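Why Do Plugs and Sockets Have Such Funny Shapes?

By Munteanu
Last updated: December
Reading time: 2 minutes

Have you ever crawled behind the telly and looked at all the holes back there? I have, loads of times, and I still love it! There are fat ones and skinny ones and some that look like a tiny letterbox. When I was small I thought somebody had just made them up for fun.

The shapes do a job, though. Each one is a bit like a keyhole. A part that's meant to go in one place won't fit in another, so you can't muddle them up (well, not easily). Lots of them have one corner cut off or one side fatter than the other, and that stops you pushing the part in upside down.

Then there's my favourite bit, the latch. A latch is a little catch that grabs hold of a part and keeps it there. Try this: find a lunchbox with a clip on the lid and shut it slowly. Hear the click? Plenty of plugs do the same thing, only smaller. To get one out again you usually press or lift the latch first, and then you pull. If you just yank it, something might snap!

Inside the plug are bits of metal called contacts. When they touch the contacts in the socket, electricity or messages can get across. Some plugs have 2 contacts and some have more than 30, all lined up in rows.
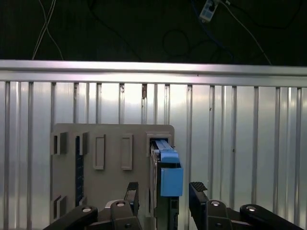
Why do cables come in different colours?

The colours help people tell them apart, so they can follow the right cable from one end to the other without getting in a tangle.

One big rule before you go exploring: look as much as you like, but never poke anything into a wall socket, and ask a grown-up before you unplug things.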